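Shared shop sim setup: pushing a flat book without the arm faulting
Started by surport_mv, June 2026

surport_mv
We're building a table-clearing routine at the shared workshop and doing it in simulation first. Arm is a Franka. The task is to slide a book toward the table edge and then grip it by the overhang. Closed fingers, press down, drag. At 14 N of downward force the fingers skate over the cover. At 40 N the controller trips. Anyone have a number in between that works?
Marina Vasilakis

christodoulou
Wrong question. Fix your friction first. What coefficient is on the book and what's on the table? If they're both default you will never find a force that works.

lemelix
Disagree. I left mine at default and it was fine once I slowed the drag down. Check how long your trajectory is too. Mine was 400 steps and that was too fast.

christodoulou
Fine in sim maybe. Did you ever run it on a real table?

lemelix
No, not since January. The arm here is shared and I get few slots.

surport_mv
Both default, yes. I'll split them tonight and slow it down as well.

mitulier
Don't change both at once or you won't know which one did it. Also take the clutter off until the push works. I wasted a week on a cup that kept getting hit.

surport_mv
I'd like to keep the clutter, the routine has to deal with it eventually. The arm is coming down on the book with the knife right in front of it, and the fork and the statue are farther back.

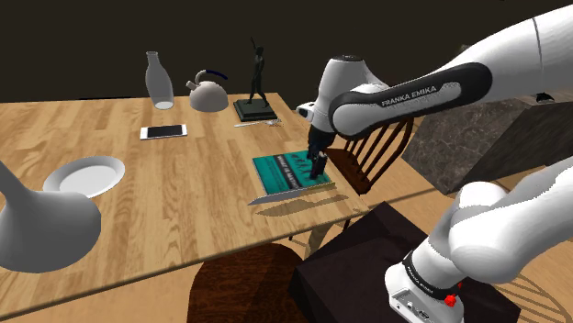
Friction is changed now, speed is the same as before. Seed is 3643 if anyone wants to compare runs. I still get a trip at the higher force but it happens later in the drag.

christodoulou
Later is good. Lower the table friction again and leave the book cover alone.

mitulier
I'd still move the knife.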